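## 4. What the rooms did to the talking

I should own up to a bias before going any further. I came to this study convinced that noisy rooms make people talk less, and I'd half written the paper in my head before the first recording was made. So when I say that the results surprised me, I mean that I sat and re-ran the counts three times because I was sure I had the columns the wrong way round.

A quick reminder of what we were counting. A "turn" is any stretch of talk by one person that ends when somebody else takes over, and a "repair" is any turn where the speaker has to go back and fix something: a "sorry?", a "what was that?", a repeat of the last few words, or a full restart. Across the three sites (Ollilar, Murero and Divwood) we ended up with 633 repairs that both coders agreed on. Another 367 were marked by one coder only, and I've left those out of everything in this section, though they come back in Section 6, where I get to moan about them properly.

### 4.1 People repeat themselves before they're asked

I expected most repairs to be asked for. You say something, I miss it, I say "eh?" and you say it again, a bit crossly. That does happen a lot at Ollilar, which has carpet and a low ceiling and is frankly a bit sleepy. At Divwood, with its hard floor and all that height, speakers very often jumped in and repeated themselves before anyone had shown the slightest sign of trouble. They'd say "the Tuesday one, the Tuesday one" in a single breath, with the second go slightly slower and slightly lower.

I've started calling these "belt-and-braces" repeats, and I do know it's a silly label (the coding manual has them as self-initiated full repeats, for anyone who prefers that). They cluster at the ends of turns, mostly on days, names and prices. Small words hardly ever get this treatment. I didn't find a single belt-and-braces "although".

What I like about them is how little they cost. The listener doesn't have to admit to missing anything, the speaker doesn't have to be asked, and the talk rolls on. Earlier work on repair tends to treat the repeat as an answer to a problem, and I think that's fair enough in a quiet room. In a loud one it looks more like a habit that people slip into on the way through the door.

### 4.2 Height matters more than I'd allowed for

My original plan lumped all the "hard" rooms together, whatever their shape. This was a mistake — I'd picked it up from the pilot, where the only hard room was also a small one. Sound in a small tiled room comes back at you almost at once and mostly just makes everything louder. In a tall one it comes back late enough to land on top of the next word, and that's a different sort of nuisance altogether. The rooms at Divwood are the tall kind with a bare metal ceiling (Figure 3), and once I'd split them off from the Murero kitchens the pattern got a great deal clearer. 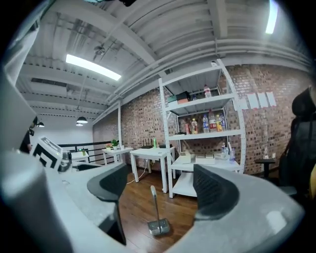

**Figure 3.** Ceiling with exposed beams and ducts.

Murero, once it was on its own, behaved much more like Ollilar than I'd have guessed. People there spoke up, leaned on the ends of their words and got on with it. They asked for repeats when they needed them and rarely offered one for free. So loudness by itself doesn't seem to bring on the belt-and-braces habit, and my best guess is that the late echo does.

I'd want to be careful with that guess. Meng, the tool we used to line up the sound files with the transcripts, is good at finding where turns start and rather poor at finding where they end in an echoing room, and it's the ends I've been leaning on. We checked 20 turns by ear from each site and moved the end point by hand where it was plainly wrong. That made the Divwood turns shorter and left the others much as they were. The difference between the sites survived, but it shrank, and I'd be happier with a larger hand-checked set before anybody builds on it.

### 4.3 Overlap

Overlap is the one measure that did what I thought it would. People talk over each other less in tall rooms, and when they do, one of them drops out sooner.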